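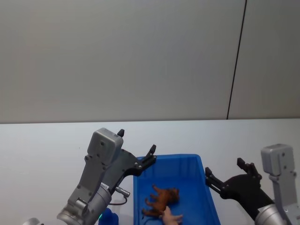 Ridham Returns Bench is a recorded data set and station log from the returns department of the Ridham toy warehouse, collected while two-arm stations were being introduced at the sorting tables. It covers the handling of single returned items between a shallow bin and the tabletop, and it includes notes on how the duties of the bench staff changed. Items are small molded goods, mostly plastic animals. The case with a person's hand in the blue bin, fingers at a brown toy animal lying on its side and a gripper near the rim to either side, belongs to the class labeled shared_bin, and users interested only in unattended handling should filter that class out.

Version: 2
Maintainer: Keith Sedgwick
Staff records and interviews: Thérèse Melnyk
Collection period: ended in September

Contents

The release holds 446 episodes. Of these, 199 are labeled shared_bin and the remaining 247 are labeled arms_only. An episode starts when the operator opens a recording and ends when the operator closes it. Episodes closed early are kept and carry the flag aborted.

Each episode folder contains:

video/ head view, color
joints/ joint positions for the left and right arm
grip/ commanded and measured jaw opening
events.csv operator marks, with time offsets in milliseconds
notes.txt free text from the bench, often blank

The staff interviews are stored separately under people/. They are transcripts only. Names have been replaced with role codes, and the key is not part of the release.

Station

Each station is a table with two arms mounted so that they work toward each other over a bin. The control software is Jerer, built in-house. Item records come from Zacharias, the warehouse stock system, through a nightly export. Zacharias item numbers are replaced with local codes in this release. The mapping is stable within version 2 but does not match version 1.

The arms move at reduced speed in shared_bin episodes. The speed limit is stored in the header of the joints file and should be read from there. Do not infer the mode from the video.

Labels

Labels were assigned by the bench operators at the end of each episode and checked later by a second person. Where the two disagreed, both labels are present and the field agreed is set to 0. There are 34 such episodes. Most of the disagreements concern whether an item was placed or dropped. The written rule says an item is placed if the jaws were open and the item was touching the surface before the arm withdrew. Operators with long experience on the manual line tended to judge by whether the item would need to be picked up again, and their labels follow that habit in places.

Changes to the work

Before the stations, a returns clerk emptied the bin, inspected each item, keyed a grade into Zacharias and moved the item to a shelf lane. One clerk did all of this at one table. With the stations in use, the job was split. A bench operator presents items, recovers failed grasps and closes episodes. A grader works at a screen and assigns the grade from stills.

Points raised in the interviews:

Grading from stills is slower for items with worn paint. Two graders asked for the item to be turned over before the still is taken. This was added to Jerer during collection, so early episodes lack the turn.

Bench operators reported less lifting and more standing. Stools were supplied. The arms limit how close a stool can be placed to the table, and several operators stopped using them.

Pace is set by the station. Clerks had been used to taking a run of easy items first and leaving the awkward ones for the end of the shift. The queue in Jerer does not allow this. A skip button was requested and has been added, limited to a fixed number of uses per shift.

Pay grades for the two new roles were not settled when collection ended. Transcripts that discuss pay in detail have been withheld at the request of the speakers.

Training for the bench role is given on the floor by an existing operator. The written procedure, Ronier Bench Guide, is named after the building where it was drafted and is included as people/guide.txt. It describes the version 1 layout and has not been updated for the skip button or the item turn.

Known problems

The grip/ channel for the right arm lags the left by a small, variable amount. No correction has been applied.

Event marks were entered by foot pedal. Double presses occur. The script tools/clean_events.py removes the second press if it falls within the window set in config.ini.

Lighting is even across the set. Models trained on it should not be expected to work at other tables without further data.

The set contains no record of item weight.

Use

Released for research on handling and on job design. Use of the video or joint data to rate individual operators is not permitted under the terms agreed with staff. Hands are visible in shared_bin episodes, and no attempt should be made to match them to the transcripts.

Corrections to labels should be sent to Keith Sedgwick with the episode number and the field in question. Questions concerning the transcripts go to Thérèse Melnyk.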